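Two Days in Jikcombe (and Why I'd Go Back for the Buns Alone)

May 11, 2019

I had never heard of Jikcombe until February, when my train got rerouted and I spent 11 minutes staring at it through a wet window. There was a harbor, a hill with a crooked white tower on it, and a woman eating a bun the size of her head on the platform. I wrote the name of the town on the back of my ticket and booked a room the same night.

So! Jikcombe is small. You can walk from the station to the water before you've finished a coffee, and then you can walk back up the hill and need another one. The streets by the harbor are cobbled and steep, and I'd leave the cute shoes at home (I did not, and I have the blisters to show for it).

I stayed at the Rowbotham, an old guesthouse on the corner above the fish market. It's the kind of place where every floor slopes a different way and the key weighs more than your phone. My room was on the top floor, the bed was wonderful, and breakfast came with three kinds of jam. If gulls bother you, ask for the side facing the street. Mine faced the harbor and they started up well before five.

The first morning I climbed the Tostovov Tower, that white thing I'd seen from the train. It has 344 steps and they get narrower as you go, so if someone is coming down while you're going up, one of you has to back into a window ledge and breathe in. I stopped more times than I'd like to admit. But the view from the top! The whole bay, the little ferry going back and forth, and all those slate roofs packed together underneath you. Go early, before the tour groups get off the bus. The ticket desk only took cash when I was there.

After that I figured I'd earned lunch, which in Jikcombe means Jukier. It's a bakery with a few tables jammed in the back, and it makes the famous buns — soft, sticky, full of plum and something peppery I couldn't place. I had one there with a bowl of fish soup, then bought two more for the afternoon and ate both before I got to the ferry. No regrets. There's a line out the door at noon, but it moves fast.
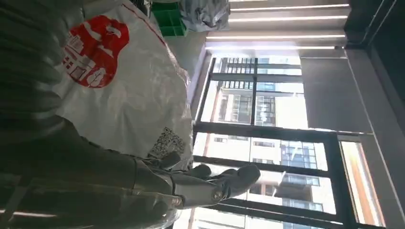 White bag, red logo, big window.

The ferry across the bay takes 40 minutes and I'd call it the best bargain in town. Sit outside on the left going over. You pass right under the cliffs, and there are caves down at the waterline that you can't see from land at all. On the far side there isn't a lot to do except walk the beach and get an ice cream, so that's what I did. I'd planned to catch the next boat back and ended up staying until the last one, with sand in my socks and a sunburned nose.

My second day was gray and drizzly, so I poked around the lanes behind the fish market. There's a secondhand bookstore with a very fat cat, a shop that sells nothing but rope and buttons, and a tiny maritime museum in what used to be a net loft. I went into the museum to get out of the rain and came out an hour and a half later knowing way too much about lighthouse lamps. Don't skip the upstairs, where they keep the old painted ship signs.

A couple of practical things. Most restaurants close between lunch and dinner, and they mean it, so eat when everyone else eats. The bus up the hill from the harbor runs twice an hour and saves your knees. And bring a rain jacket even if the forecast looks perfect, because mine did, and I still got soaked walking home from dinner.

I didn't get to the coastal path or the Sunday market, and I still haven't figured out what that peppery thing in the buns is. If you've been and you know, please leave it in the comments!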